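9 February 2022

Back on the worksheets this morning. I want a fresh set of "find two numbers" problems for the March booklet, and the old ones from the Jukarar folder all factorise far too quickly. Started with: the product of two consecutive integers is 1202. No good! 34 × 35 is 1190 and 35 × 36 is 1260, so there's nothing in between. Nice trap question though — keeping it for the back page, with "explain why there is no answer". 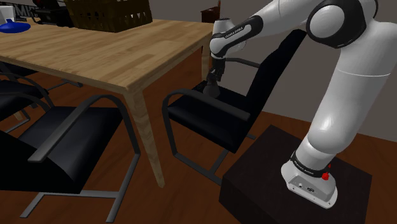
Next go was 217, as two positive numbers that differ by 24. So x(x + 24) = 217, which gives x² + 24x − 217 = 0, then (x − 7)(x + 31) = 0, and x is 7. Lovely. I also want one on angles, and a bent arm does nicely: one long piece going up from the base, a joint at the top, then the forearm heading back down. Call the two lengths x and x + 2, put a right angle at the joint, make the straight line between the far ends 10, and Pythagoras gives 6 and 8 (x² + 2x − 48 = 0, throw away the −8).

Still to do: check the Clomex answer sheet, where I'm fairly sure I dropped a minus sign in the completing the square bit. Also swap the Skasier layout for the wider one, as the working boxes are too small for anybody's handwriting, mine included.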